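The Brush Table

By the time Meriem Kettani found the hall she had eaten both of the sandwiches meant for the drive home, and she did not care one bit. The sign on the gate said BIRNAVDALE CALLIGRAPHY WINTER SHOW, ALL WELCOME, TEA IN THE SIDE ROOM, and all welcome was good enough for her.

It was August and freezing. She'd worn her good coat over her gardening jumper because her sister had said there might be people. There were people. There was a bar heater at each end of the hall and a clump of them around each heater, and in between was the paper, hung from fishing line in long white drops right up to the rafters, so that every time the door opened the whole room breathed out.

"Oh," said Meriem, quite loudly.

She had taken up the brush at sixty-one, after the shop was sold, on the strength of a library book and a starter set. That was in the Ametepe Road flat, where the only table was the ironing board. She'd written the character for one about 300 times before she moved on. It is a single stroke, left to right, and you would think a person could do that. Her first ones looked like bones a dog had been at. Then one wet afternoon she'd pressed, and travelled, and lifted, and there it lay on the newspaper with its shoulders square and its middle light, and she had rung her sister in Skallumard and made her listen to a description of it for the best part of an hour.

"It's a line," her sister had said.

"It is NOT a line, Salma, it's got a spine in it!"

So the hall was a kind of heaven. She went down the first row with her hands behind her back like the Duke of Edinburgh. There was a poem about geese in grass script, so fast she could only read the geese. There was a child's sheet with the character for fire on it, in which the two dots had got away and run right down to the corner, and she loved it so much she wrote the child's number on her hand. There was a scroll by a man from Pronumard who'd ground his own ink from pine soot and wanted everyone to know, and fair enough too, because the black of it was like looking down a well.

At the end of the row was a pale table, marbled like the inside of a fancy bank, and on it someone's sheet was under way.

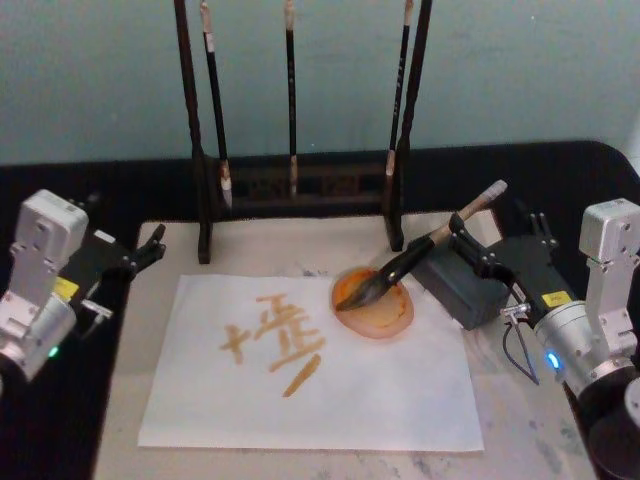 The brush table at Birnavdale, sheet in progress.

She stopped there the longest. She couldn't have told you why at first. The finished pieces were grander, and most of them were better. But a finished piece keeps its secrets, and this one had all its buttons undone. The ink was brown, for a start, a good warm brown like tea left in the pot. You could see into it. Each stroke had gone darker along its edges and stayed light down the centre, and if you bent close (she bent close, she had her nose practically in it) you could follow the load of the brush along the whole length and see where it was full and where it was running thin.

"Little cross on the left," she said under her breath, drawing it on her own palm with a finger. "Then the stack. Then the long one, across the bottom. Oh, that's brave."

Her own long strokes always lost their nerve two-thirds of the way. She would feel it in her elbow. The paper would suddenly seem to be a mile wide, and her hand would hurry to get home, and the poor thing would come out with its tail between its legs. The woman at the library group told her to breathe out for the whole of it. Meriem had tried this and nearly passed out over a shopping bag character.

And then, lower down, off to the right, the slanted one. It was on its own there. It came down from the right to the left and it tapered at both ends like a willow leaf, and whatever it belonged to hadn't been written yet. She tried it with a dot. She tried it with a hook. She tried three or four characters over the top of it in her head and none of them fitted, and she was enjoying herself so much that she didn't hear the tea trolley until it bumped her in the hip.

"Sorry, love," said the man pushing it. "Which one's got you?"

"That slanting one."

He looked. He was a big fellow in a polar fleece with ink up both cuffs, and he looked properly, with his head on one side, while the urn steamed up his glasses.

"Needs a mate," he said.

"That's what I thought! But which side?"

"Well, you'd want to say the right."

"You would, but look how much room there isn't. The dish is up there on the corner."

"Dishes move."

"I suppose they do," said Meriem. She had never once moved hers in the middle of a sheet. It lived beside her right hand on a folded tea towel, and it had dripped on a great many things for want of being shifted. She thought about this with real excitement. "Do you have a free spot in the class?"

"There's 48 on the books and nineteen turn up. Bring an apron. Do you want a lamington?"

She did. She ate it standing well back from the table with her other hand cupped underneath for the coconut, still going over the long stroke in her head, out and along and out and along, breathing as she'd been told. It went better with cake.

It was getting dark when she drove back through the paddocks with the heater roaring. She had a flyer on the passenger seat, a stick of the Pronumard man's pine soot ink wrapped in a serviette (he'd pressed it on her after twenty minutes on the subject of kilns) and the child's number going blurry on the back of her hand. At the level crossing she had to wait for the grain train. She wound the window down, cold as it was, stuck her arm out and did the slanted one in the air, high right to low left, landing light and leaving light.

The driver of the ute behind her thought she was waving him past, and tooted.

"No, no!" she called back happily. "I'm practising!"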